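The Cup Test

By the time the second pair of grippers showed up I had already picked my favorite, and I hadn't even plugged it in yet. That's how I am with tools. I fall for the box.

The first pair was the Sadow set. We'd had those on the bench since April and I knew every noise they made, including the little cough the left one gave before it closed. The new pair came from Pranda, in a carton so pretty I kept it under my desk for a month. My job was to run both sets through the same chores and write down which one we should buy for the whole shop. Simple! I told my boss I'd be done by lunch.

I'd made up the chores myself (nobody else wanted to) and the one I was proudest of was the cup test. You take a plastic cup, you set it on something it has no business standing on, and you let go without knocking the whole thing over. 30 tries per pair. It sounds like a party game, and I guess it kind of is, except that you're sitting there at 9 in the evening with cold noodles, talking to a pair of arms like they're nervous kids at a piano recital.

"Easy," I'd say. "Easy, easy, let go. Let GO."

The Sadows did fine. They did the way an old truck does fine. I wrote 2 in the column for drops, ate some noodles, and swapped the hardware over, which took a lot longer than it should have because I kept losing the same screw.
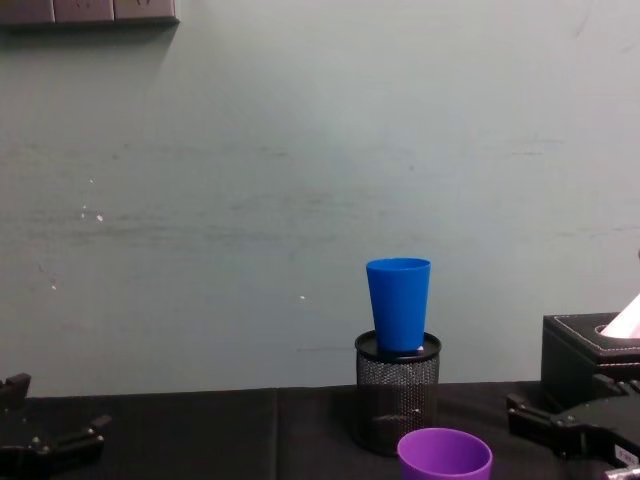
Photo: Ejigu Bench Notes

The blue cup on the pen holder was the one I kept going back to. I had been sure that mesh thing was too narrow a perch for anything, and I'd put it on the list mostly to be mean. Then there it stood, straight up, with the purple one waiting in front of it, and I got so excited I banged my knee on the table leg.

I should explain about the controller. We run everything through a Lullico, which is a gray brick with a fan in it, and the Lullico has opinions. It liked the Sadows. It had grown up with them, you could say. With the new pair it would sit there and think for 140 milliseconds before every close, and if you've never watched an arm think, that's long enough to make your stomach drop. I turned the delay down. The cups started flying. I turned it back up and apologized out loud, to a brick.

Somewhere past tray number 32 in my notes (I number by tray, don't ask) I noticed I'd stopped rooting for the pretty ones. I missed the cough. Every time the left arm closed I'd wait for it, and it would just close, smooth as butter, and I'd feel a bit lonely about it. That's a dumb thing to put in a report, so I typed it in, looked at it for a while, and took it out again.

My boss came by with her coat on and leaned in the doorway.

"So which one wins?"

"I need one more night," I said.

"You said lunch."

"I didn't say whose."

She looked at the cups, and at the noodles, and at me. Then she took her coat off, pulled the other stool over and held out her hand for the clipboard.

"Fine," she said. "You talk to them, I'll write."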